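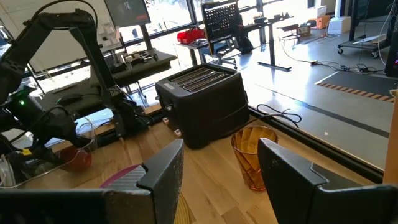
Zultholm butcher-block table, three stars

My last table wobbled for 17 years and I miss it. The Zultholm doesn't wobble. It also weighs about as much as my brother-in-law Mirko, who carried one end up the stairs and has stopped returning my calls.
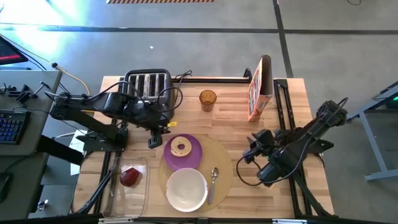 Oiling is the catch. The leaflet wants a coat every month, and I managed December. Coffee rings sand out if you catch them by Thursday.

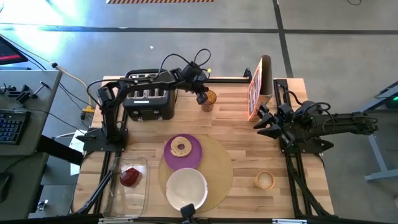
At $297 it's fair value, and the top is deep enough for cooking and eating at once. The front corners are rounded, which my hip noticed before I did. A four-slot toaster can live at the back left and still leave room for a glass and an argument. I took off two stars for the oiling and the stairs.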